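Firnside Seed Bank: Frequently Asked Questions

Can I request seeds for a school class?
Yes. Each school may ask for up to 40 seeds of one pea line, once in a year. Please send the form before the end of February. 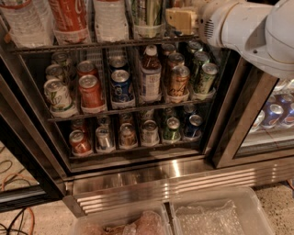
Why do my pea plants not show the 3:1 ratio?
With a small number of plants the ratio can be far from what is expected. Grow more plants, or put together the results of 2 classes.

Which line is best for beginners?
We recommend Fluvcombe. The flower colour is easy to see and the plants flower in eight weeks under lights. 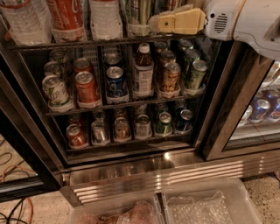
Flemthorpe Office
Seed Enquiries, Firnside Seed Bank

How many lines do you keep?
The collection has 3000 lines, including the Mokoena set of dwarf mutants. Not all of them are available for sending.

May I keep seeds from my plants?
You may, but please label them with the line and the generation.

Page updated September 2015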